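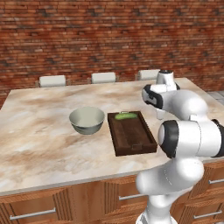 Ticket 3647 – Schlaftracker Menon, Nachtwerte unbrauchbar
Status: offen, Rückmeldung Support steht aus
Problem: Band zeigt seit dem Update im November jede Nacht Tiefschlaf ab 21:30, obwohl ich da noch sitze und lese. Aufgewacht um 3, wach gelegen bis kurz vor 5, im Protokoll steht durchgeschlafen. Brauche die Werte für das Schlaftagebuch der Praxis in Endau, so kann ich die nicht abgeben. Abends sitze ich still am Küchentresen, so einer mit Marmorplatte und weißen Polsterstühlen an der Längsseite wie auf dem Bild oben, Arm liegt auf dem Stein, Puls niedrig. Vermutung: Band hält das für Schlaf. Bitte prüfen.

Gerät: Menon Band, Firmware 2.61, App Oltmont auf Android
Getragen: links, zwei Finger breit über dem Handgelenk, wie in der Anleitung
Alkohol: keiner. Kaffee: letzter um 13 Uhr. Schlafmittel: keine. (Wird im Formular ja abgefragt.)

Was ich schon probiert hab:

App neu gestartet, Band neu gekoppelt. Nichts.
Sensor gereinigt, Band enger. Puls stabiler, Schlafzeiten trotzdem falsch.
Rechts getragen, eine Nacht. Einschlafzeit 21:42, real 23:20. Also auch nichts.
Automatische Erkennung aus, manuell gestartet. Besser beim Einschlafen, aber Wachphase nachts fehlt weiter komplett.

Fehlermeldung beim Export: Code 261, "Datensatz unvollständig". Kommt jeden Morgen, CSV wird trozdem erzeugt. Spalte Wachzeit überall 0.

Antwort Support, 9:15
Bitte Schlaffenster eintragen unter Profil, Nacht, Zeitraum. Ohne Fenster wertet die App jede Ruhephase ab 20 Uhr als Schlafbeginn. Code 261 bedeutet, dass die Hauttemperatur nicht übertragen wurde. Liegt der Arm länger auf einer kühlen Fläche, kann auch die Messung abends abweichen. Bitte zwei Nächte testen und neu exportieren.

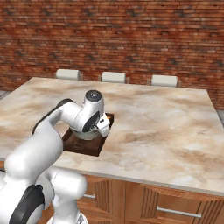
Nachtrag nach Nacht 1: Fenster auf 22:45 bis 6:30 gesetzt. Band erst im Bett angelegt. Einschlafzeit 23:14, passt mit meinen Notizen zusammen. Wachphase um 3 wieder nicht drin. Code 261 kommt weiter. Schlafeffizienz 97 Prozent – schön wärs.

Nachtrag nach Nacht 2: Temperatursensor war in der App deaktiviert, Häkchen unter Gallosum-Dienste, hat wohl das Update rausgenommen. Wieder an. Export ohne Fehler. Wachzeit jetzt 74 Minuten, laut Zettel am Bett eher 100, aber immerhin steht mal was da.

Noch offen:
– Alte Nächte: lassen die sich neu berechnen oder sind die weg? Praxis will zwei Wochen am Stück.
– Wenn weg: reicht das Papiertagebuch für den Zeitraum? Hab alles handschriftlich, Bettzeit, Licht aus, wach, aufgestanden.
– Mittagsschlaf wird außerhalb vom Fenster gar nicht mehr erfasst. Absicht?

Antwort Support, 16:40
Rückwirkende Berechnung nur mit Temperaturdaten möglich, die fehlen für den Zeitraum. Mittagsschlaf bitte von Hand nachtragen, Plus-Symbol in der Tagesansicht. Zum Papiertagebuch bitte direkt mit der Praxis klären.

Ok. Praxis angerufen, Papier reicht, Tracker nur als Ergänzung. Soll ausserdem nachts nicht auf die Uhr schauen, also Uhrzeiten morgens nur schätzen. Ticket bitte noch offen lassen, teste noch bis Monatsende weiter und schick dann den Export.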